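Re: [cloth-manip] Choosing which arm goes first on soft surfaces
Date: 06/02/2025

On the list, someone from the Romaniuk group wrote:

> We read the Tririx note on two-arm cloth picking. Our arms
> still wait for each other when the pile is near one side.
> Did you change the policy or only the data? And does the
> wrist view really help when there is no cloth in it?

Mostly the data. The policy is the same one we used in December, with the same action chunks and the same three camera inputs (head, left wrist, right wrist). What changed is how we label the idle arm.

In the old set, the arm that was not needed was held still by the operator, but never quite still. The policy learned those small drifts as if they meant something. On a padded top this is worse than on a hard table, as a low fingertip catches the weave and the arm stalls.

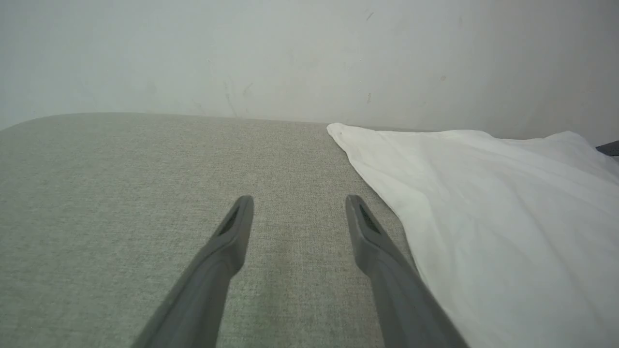

So we now mark every segment as active or waiting for each arm separately. In waiting segments the target is a fixed hover pose with the fingers open, and the recorded motion is dropped from the loss. We do not drop the camera frames. That was the first thing we tried and it made the handoffs slower.

Your second question is about the wrist views. Two things we found:

1. Head view alone. The policy picks the correct arm most of the time, but it has trouble when a light cloth and a dark cloth are bunched together. Black fingers on black fabric give it very little edge to work with, and it tends to close early. 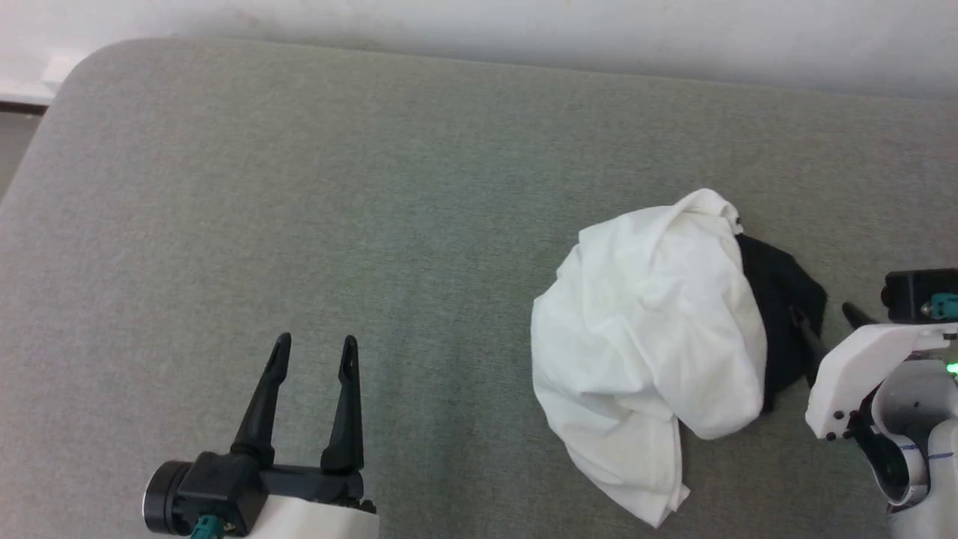 2. Head view plus both wrist views. Early closing mostly went away. A wrist view with only bare upholstery between the fingers turns out to be a useful signal for "stay open." If we mask those frames in training, the idle gripper starts closing on nothing again, up to 7 times in a session.

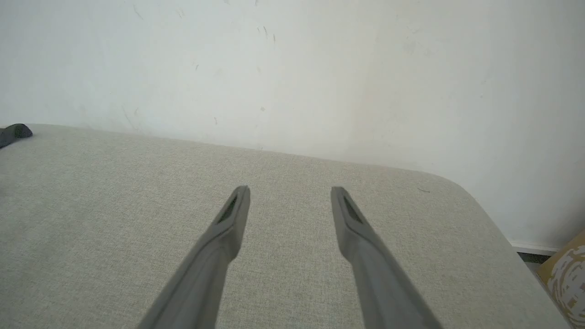 3. Wrist views alone. Not worth running again. The arms have no way to agree on who goes first.

We trained each setup with two seeds, so please don't read too much into small differences. The one I would stand behind is the masking result, which showed up in both.

On the code: the labeling script is in the Kustwood repository under tools. It expects one file per arm. If your logs put both arms in one file, split them first or the waiting flags will be copied to both sides with no warning. The Cirkwood branch has an older version without the hover target, so don't use that one.

Still open for us is what to do when both arms should be active on the same cloth. Our labels allow it but we have few segments like that. If your group has some, I'd like to try the script on them.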